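Skedavden open day — anyone else go?

Forum > Robots & Automation > Visits and Shows
8 replies

pocketlathe
Sunday, 16:52
Just back from the Skedavden open day. Posting while its fresh. Went mainly for the Hostero arm, which was on the ground floor stacking crates. Fine. Fast. Behind a fence so you're watching from miles off. Queue for tea was dreadful, some 300 people through by lunch according to the bloke on the door.

Best bit was upstairs. Hand-held grippers, no arm at all, you sit down at a white table with one in each hand and do little household jobs. Pick up a hairbrush, put it in a pot, that sort of thing. The recordings go off to train the Bino, or so they told us.

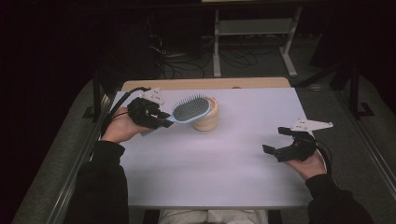 Much harder than it looks. You lose all feel in your fingers straight away and the jaws are never quite where you think. I had 4 goes and dropped it twice. My daughter did it first time, naturally.

gantry_gull
Sunday, 17:10
Was there in the morning, missed upstairs completely. Was it signposted?? Saw the crates and went home.

pocketlathe
Sunday, 17:14
Paper arrow by the lift. Blink and you'd miss it.

Wobblestone
Sunday, 17:31
Going to be the grump. I don't see what's robotic about a person sat at a table holding a pair of grabbers. Took the train to see machines working. If I want to watch someone tidy a hairbrush away I can stay at home.

The crate arm was proper automation. Did its job all day, no one touching it.

tin_osprey
Sunday, 17:48
@Wobblestone bit harsh. The crate arm does one thing with one size of crate. Ask it to pick up a hairbrush and it's stuck. Someone has to show these things how people handle odd shapes and this is a cheap way of doing it — same jaws as the robot gets, human doing the thinking.

Wobblestone
Sunday, 17:55
Same jaws as the robot gets, says who? I asked whether the Bino itself was running anywhere and got a leaflet. That was my problem with it. Show me the recordings going in AND the robot doing the job after. Half a demo.

pocketlathe
Sunday, 18:07
Fair point about the Bino, I asked as well and was told "not today". Would have liked to see it. Still think it was the most interesting room in the building. You come away knowing why it's difficult, didn't get that from the crates.

Also the staff upstairs would talk to you. Downstairs they were all on their phones.

gantry_gull
Sunday, 18:20
How long did you get on it? And did they let you choose what to pick up

pocketlathe
Sunday, 18:26
8 minutes a turn, more if there was no queue. No choosing while I was there, you did what they asked. Bristles up was a faff, kept wanting to roll over on me. Trick is to grip the handle and go slow, and leave the other hand out of it til you need it. I kept trying to help with both and made it worse.

Weight surprised me too. Wrists are sore now.

tin_osprey
Sunday, 18:41
Galindo had something similar at their do in April, only with one gripper and you were standing up. Two is a lot better. Could do lids and so on. They had a board up with everyone's times, someone had done the full set in 52 seconds and there was a right crowd round it. Skedavden should nick that idea.

Wobblestone
Sunday, 18:49
A scoreboard I would have stayed for, ok.

Still want to see the robot do it though.

gantry_gull
Sunday, 19:02
Anyone know if theyre doing another one? Will follow the paper arrow this time

pocketlathe
Sunday, 19:05
Nothing on the leaflet. Will ring them in the week and post here if I get a date.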